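Ordnung nach Feldern

Wer bei Ikico einen Packtisch einrichtet, beginnt mit dem Klebeband. »Das Raster steht, bevor der erste Artikel auf den Tisch kommt«, sagt die Leiterin der Werkstatt in Hernurden. Blaues Malerkrepp, von Hand verlegt, längs und quer.
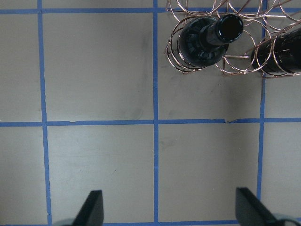 Rasterfeld mit Stoßstelle im Querstreifen.

Messwerkzeug verwende sie kaum. »Eine leichte Welle im Band stört nicht. Eine offene Stoßstelle klebe ich nach – meist im November, bei der Durchsicht.« Über 30 Rollen verbrauche der Standort im Jahr. 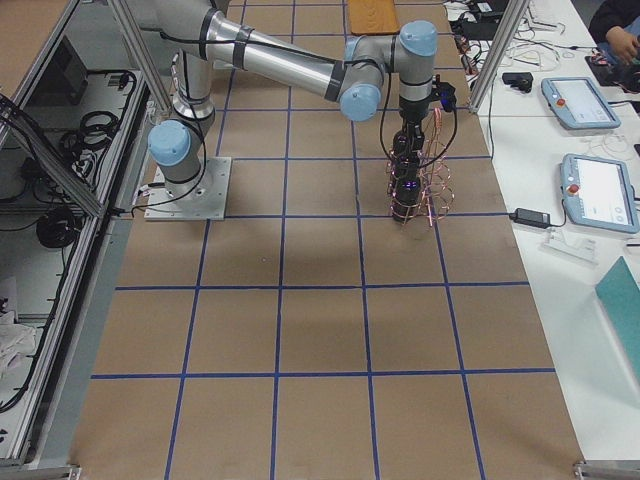 Beim Untergrund ist sie festgelegt: braunes Kraftpapier. »Papier lässt sich abschnittsweise tauschen. Lack muss man schleifen.« Jedes Feld erhält in der Liste eine Nummer, Tabletts werden nach Feld gebucht. Liegt eines über der Linie, gilt das Feld links davon. Die Regel stammt aus dem Lager Gravance.

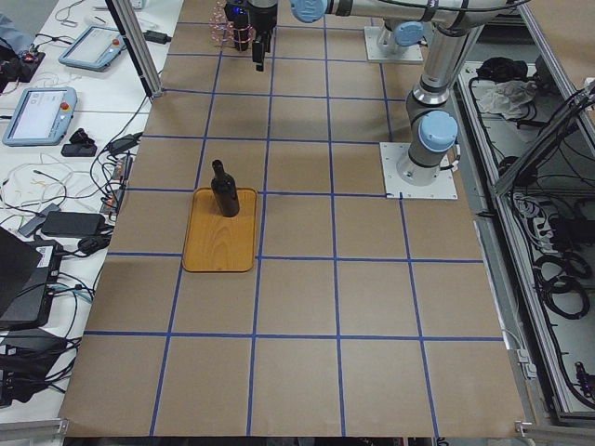
Holztablett mit brauner Glasflasche auf dem Rasterpapier.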